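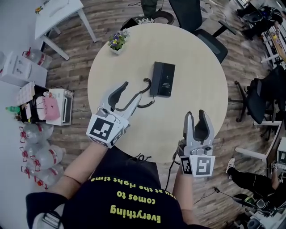 A meeting table is a table at which a small group sits to talk or work, usually in an office, school or library. The round form, sometimes sold as a bistro or huddle table, seats between two and five people and has no head. Tops are commonly finished in pale colours, and a light-wood top such as this one, with a small white pot of pansies kept near the rim, leaves the middle free for papers and equipment. Chairs are often ordinary office chairs, among them the black mesh type, which can be pushed up to the edge after use.

Reading time: 2 min

Dimensions

Makers list round tops by diameter in millimetres. The Lemside range, drawn by Chanida Wattanapong for the furniture firm Wikström, was first offered at 1,000 and later at 1,030, the larger size being meant for four chairs with arms. A table for two in the same range measures 677. Height is normally fixed, although Daritz sold a version with a crank.

Home | Furniture | Tables | Chairs | Index

Plants on tables

Cut flowers were once usual on office tables. Potted plants have largely taken their place, as they last longer and spill less. Pansies are grown for their broad, flat flowers, often in purple and yellow, and do best in cool rooms with plenty of light. They are bought in bud from autumn until April and tend to become leggy indoors after a few weeks.

See also: Side table; Office chair; Pansy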